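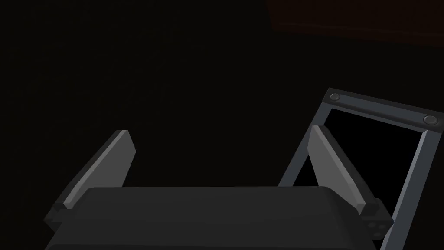
4. Running the open-day demonstration

This section covers the simulated gripper demo shown to visitors at the Skernwood site. The operator must have completed Section 3 and loaded the Midon scene file.

4.1 Before visitors arrive

1. Start the simulator and select the wrist view.
2. Check that both fingers are visible and that the gripper is open and empty.
3. Confirm that the bolted metal frame is in view on the right. If it is missing, reload the scene.
4. Set the step limit to 3,000.
5. Mirror the operator display to the visitor screen.

Note: The background of this view renders very dark. Do not raise the projector brightness to compensate — the finger edges wash out.

4.2 During the demonstration

1. Admit no more than 9 visitors per group.
2. Press Run. Keep one hand near the Pause key.
3. Pause at step 700 and take questions.
4. Press Run again to resume. Do not use Restart, as this clears the log.
5. Save the log under the group number.

CAUTION: Disconnect the link to the physical arm before handing the controls to a visitor. Commands sent with the link active will move the arm.

4.3 Faults

Visitor screen frozen: unplug the display cable, wait 4 seconds, reconnect.
Fingers do not respond: check that the Vendance controller profile is selected.
Any other fault: stop the run and call Aminu Nwachukwu at the Barros desk.

Revised 11 Mar 2025, T. Dumitrescu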